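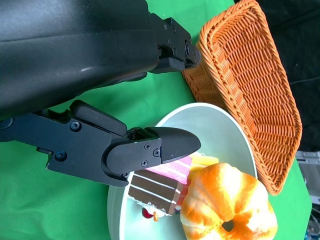 Bolo de laranja para a festa da rua: forma grande ou duas pequenas?

benvinda_lobo
Boa tarde a todos! Somos 63 à mesa em setembro e calhou-me o bolo, que é o da minha sogra, com 400 g de açúcar por forma. Faço um grande ou dois pequenos? O meu forno é um Wavton já velhote e aquece mais atrás.

helder.magalhaes
Dois pequenos, sem hesitar, Benvinda. O grande fica cru no meio, já me aconteceu no batizado da miúda e ainda hoje me falam disso. E baixe o forno para 176 graus, o meu marca assim, certinho.
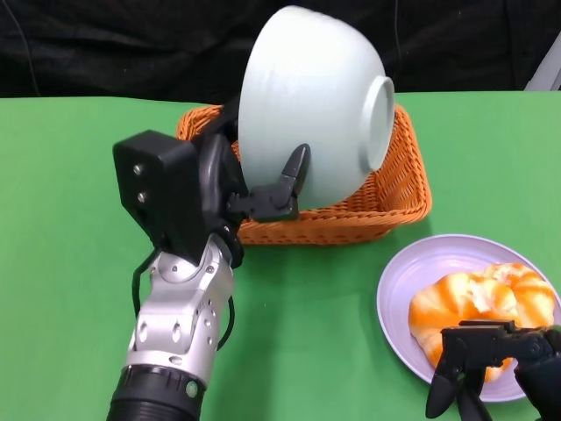 Rode as formas a meio da cozedura e não abra a porta antes disso, por amor de Deus.

InesMoreira
Desculpa, Hélder, mas discordo! Um bolo grande fica muito mais húmido, e 400 g de açúcar é um exagero, com metade já fica doce (a laranja faz o resto).
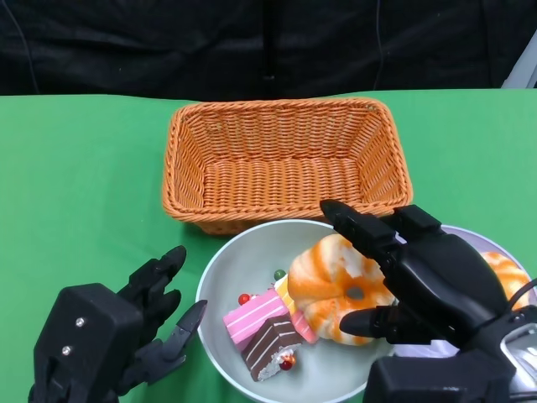
Fatia cor-de-rosa com creme branco e bolo em espiral

jaime_lobo
Metade do açúcar?! A minha mãe dava-lhe com a colher de pau, Inês. Voto nos dois pequenos, que se levam melhor no carro.

benvinda_lobo
Obrigada, queridos. Vou experimentar um pequeno no domingo e depois conto. No açúcar ainda estou a pensar.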